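Hand-held gripper demonstration
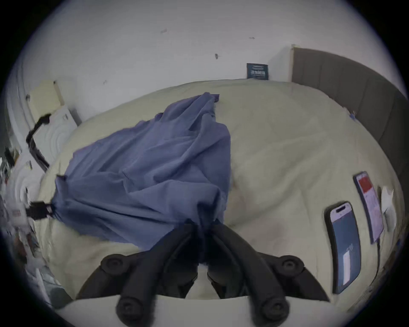
A hand-held gripper holding a blue cloth on a bed, seen from the camera on the tool.

Hand-held gripper demonstration is a way of teaching a robot a task without having the robot present. A person carries a gripper tool fitted with a camera and does the job with it. The recorded video and the motion of the tool are later used to train a control policy for a robot arm with matching jaws.

Background
Earlier demonstrations were mostly made by kinesthetic teaching, in which a person pushes the arm through the motion, or by teleoperation, in which the arm is steered from a distance. Both need a working robot at the site. A hand-held tool can be taken into homes and other places where an arm would be hard to install.

Method
A wide-angle lens is commonly used so that the jaws and much of the room stay in view. The path of the tool is worked out from the video, often with the help of a motion sensor. Each demonstration covers one task, such as picking up a piece of cloth, and is repeated from different starting positions.

Cloth handling
Fabric is a common subject because its shape changes with every grasp. The Trandari set, compiled by Yae Shibata and released on 30 July 2021, has 806 demonstrations, of which almost 600 involve cloth. They were recorded in five homes.

Limitations
The tool does not record the joint angles of an arm, and a person may make motions that a given robot cannot reach. Tracking can also fail near blank walls or in fast turns.

See also
Kinesthetic teaching
Teleoperation
Imitation learning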